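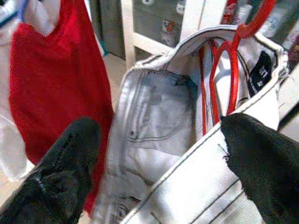
Mending Service Enters Its Second Year at Rilham Library

The clothing repair service at the Rilham branch library began as a single evening session and now runs twice a week. The branch manager and the lead sewing instructor met with the Brurnthorpe Library District newsletter to discuss the past year and the changes planned for July.

The service accepted 200 garments in its first year. According to the branch manager, the district had expected most of them to be coats and other costly items. "People brought us work pants, school shirts and pillowcases," she said. "These are things they wear or use every week and cannot easily do without."

Waistbands and hems account for much of the work. The instructor, who spent 27 years in commercial alterations before joining the library, said that trousers are often discarded over faults that take less than an hour to correct. "A waistband that has come away at the back looks serious to the owner," he said. "You open the seam, press it, and sew it down again. I would sooner teach a person to do that once than do it for them every spring."

Patrons who attend the sessions are asked to stay and take part in the repair. The manager acknowledged that this rule has not pleased everyone. Several patrons have asked to leave their items and return later, and she said the district has considered the request with care. For the present, drop-off is limited to patrons who are homebound or who have difficulty using their hands.

Asked about fabrics, the instructor said that stripes call for the most patience. "If the lines do not meet at the seam, the eye goes straight to it. I tell people to pin twice as often as they think they need to, and to baste before they go near the machine." He added that he still bastes striped cloth himself.

The district has set aside $1,000 for thread, needles and machine servicing in the coming year. A separate request for a second pressing table is under review.

From July, the evening session will move to the larger meeting room, which seats 32. A beginners' class on buttons and hems will be held on Sat 7 June, ahead of the move. Registration is open at the Rilham front desk. Participants should bring one washed garment and, if they have it, matching thread.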